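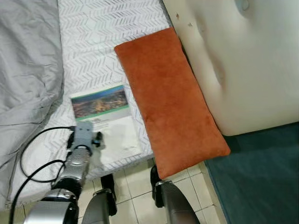
3.2 Objects left on the bed

Beds in the Amley apartments served as more than places to sleep. Of the 1,229 surface records in the January round, 763 concerned beds, and most of those listed at least one object that was not bedding. We divided these objects into soft furnishings, reading matter, and small electrical items with their cables. Clothing was coded separately and is covered in section 3.4.

Figure 3. A bed surface with a patterned sheet, a gray blanket, an orange cushion, and a printed booklet. Amley series.

The bed in Figure 3 was coded under the first two classes. The sheet is white with a gray herringbone print, and the blanket lies to one side, partly smooth and partly crumpled. We scored it as "displaced," the middle value on the Pryor scale, which runs from "made" to "stripped." The cushion was scored as "overhanging," as one of its corners projects past the edge of the bed above the tiled floor. The booklet lies flat on the sheet and was entered as reading matter. Coders did not record titles or contents.

Cushions gave the coders more trouble than any other item. A long cushion may belong to a bed, a sofa, or a chair, and its position when recorded does not settle the matter. In the first pass, coders assigned each cushion to the nearest piece of upholstered furniture. Agreement was poor, so in the second pass we followed Kurkinitz and coded only the surface on which the cushion rested – the question of where it belonged was dropped. All records from the first pass were recoded under the new rule.

Printed matter was simpler. Booklets, brochures, and magazines were treated as one class, whether open or closed. Loose sheets of paper were included only when they lay fully on the bed. Items resting partly on a blanket were assigned to the bed as a whole, and no attempt was made to separate layers of bedding in the final tables.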